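# Fonda Leather Belt, 27 mm

The Fonda is a narrow dress belt cut from a single strap of vegetable-tanned cowhide. It fits standard trouser loops and most high-waisted jeans. The strap is unlined, and the edges are beveled, dyed and burnished by hand. The buckle is solid brass with a brushed nickel finish, held by two screw posts so it can be removed or swapped.

The pattern was drawn by Poppy Whitlock for Stimach and replaces the older Eberhard model. Compared with the Eberhard, the strap is thinner at the tip, the holes are closer together, and the keeper is stitched instead of stapled. Buckles from the Eberhard fit the Fonda without changes.

## Specifications

| Item | Detail |
|---|---|
| Strap width | 27 mm |
| Strap thickness | 3 mm at the buckle, 2.5 mm at the tip |
| Leather | Full-grain cowhide, vegetable tanned |
| Buckle | Solid brass, brushed nickel finish |
| Holes | Seven, oval |
| Colors | Black, chestnut, oxblood |
| Longest strap | 49 in, buckle fold to tip |
| Price | $100 |
| Style number | 510 |

## Sizing

Sizes run from the fold at the buckle to the middle hole. Do not order by the size on your jeans label. Measure a belt you already wear, from the fold to the hole you use most, and pick the closest size. If you fall between two sizes, take the larger one. The belt can be shortened at the buckle end: remove the two screw posts, trim the strap, punch new post holes and refit. Belts that have been trimmed cannot be returned.

Waist belts worn over a dress or a long cardigan usually sit higher than trouser belts. Measure over the clothes in that case.
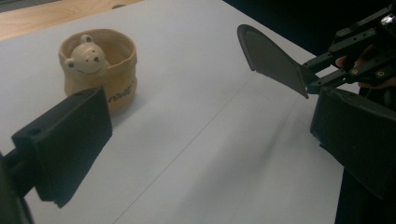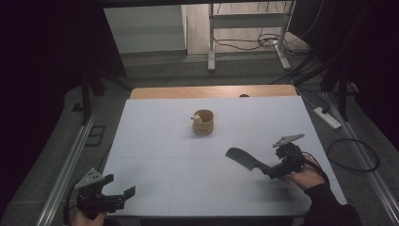
## Color and finish

Black and oxblood are dyed through, so a scratch will not show a lighter core. Chestnut is surface dyed and finished with wax. It darkens with wear, mostly at the fold and around the holes in use. Small differences in grain between belts are normal and are not treated as faults.

Oxblood can transfer onto pale fabric during the first few weeks. Keep it off white denim and light linen until the surface has been wiped down several times with a dry cloth. The other two colors have not shown this in wear.

## Care

- Wipe with a dry cotton cloth.
- Apply a neutral leather cream twice a year - more often in dry climates.
- Hang by the buckle or store in a loose coil.
- Do not machine wash, soak or dry on a radiator.
- Check the screw posts now and then and tighten with a flat screwdriver.

## Spare parts

Keepers, screw posts and buckles are sold separately. The Jatport buckle, a plain rectangular type in unplated brass, has the same bar width and fits all three colors. Quote style number 510 when ordering parts.

## Repairs

Stitching and post failures are repaired free of charge for two years. Worn holes and stretched straps are not covered. Send the belt without its box, with a note of the fault and a return address, marked for Cameron Treloar in the repair shop. Orders for the November shipment of oxblood are open now - black and chestnut are in stock in all sizes.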